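Robot acquisition budgeting

Robot acquisition budgeting is the planning of money, floor space and staff time before an organization buys robot arms. It is often treated as a matter of comparing purchase prices, a habit that has drawn steady criticism from people who later have to run the machines.

The quoted price usually covers the arm and its controller. Grippers, cables, mounts, spare fingers and training may be listed separately or left out. Effie Forsyth, in a review for Ultmont dated 2020-01-31, looked at 197 purchase plans and found that 60 had no line for repairs. She was also doubtful of payback estimates, most of which came from the seller.

Kitchen-type test setups are a common first purchase, and planners tend to assume they cost next to nothing beyond the arms.

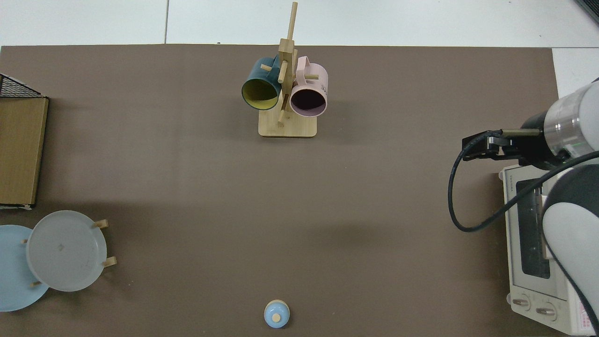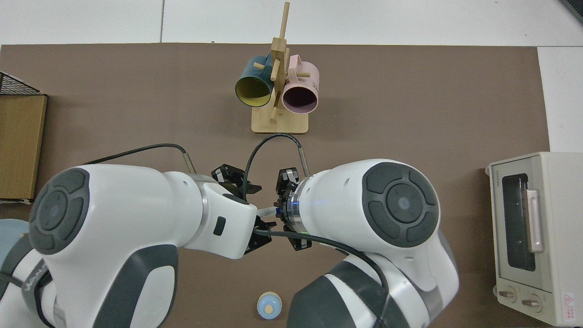 Mugs on a wooden mug tree, with a toaster oven at the side.

Is a second arm worth the money?
Only if the planned tasks need two hands. A second arm adds its own gripper, cabling and upkeep, and a buyer who can't name the tasks should wait.

The Clumley method, used at Skorkar, sets aside 2,000 hours of staff time over five years for each arm. Supporters say this keeps plans realistic. Critics — Jacobs among them — reply that the figure was never tested and has been copied from one plan to the next. A revision promised for September did not appear.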